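The planner at Postura has a setting called patience. It used to be called timeout, and the engineer who renamed it would like it known that the behavior did not change at all.

"People kept setting timeout to zero," she says. "You call it patience and suddenly they're generous."

She has spent 2 years on the motion planning code, most of it on what happens when a robot arm reaches into something made of shiny metal. Depth sensors hate shiny metal. They report walls that aren't there and holes where the walls are, and the planner, being an obedient piece of software, believes every word.

"The old version would refuse to move," she says. "Which is safe. So is a brick."
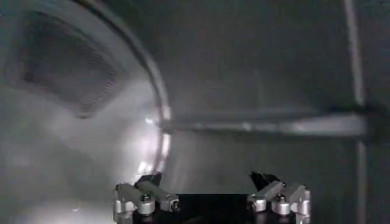

Motion Planning and Tooling Group

The new version, code-named Donora, keeps up to 300 guesses about where the surfaces might be and throws out the ones that disagree with the arm's own joint readings. A curved rim with a bright glare along it gets treated as a rumor until something else backs it up. A rail across the back wall is easier, she says, "as long as it has the decency to be straight."

I ask how she tests it. Mostly by replaying logs from the Pliltberg site, 300 of them, through a tool called Nkosi that she wrote in December and has been apologizing for ever since. It draws every rejected path in orange. On a bad night the screen is all orange.

"I did try a different color," she says. "It was the same number of paths."

The fingers get their own collision model, down to the knuckles – an earlier one treated the whole gripper as a box, and the box didn't fit anywhere. Splitting it up made planning 3 times slower. She got most of that back by caching, and would prefer not to discuss the cache.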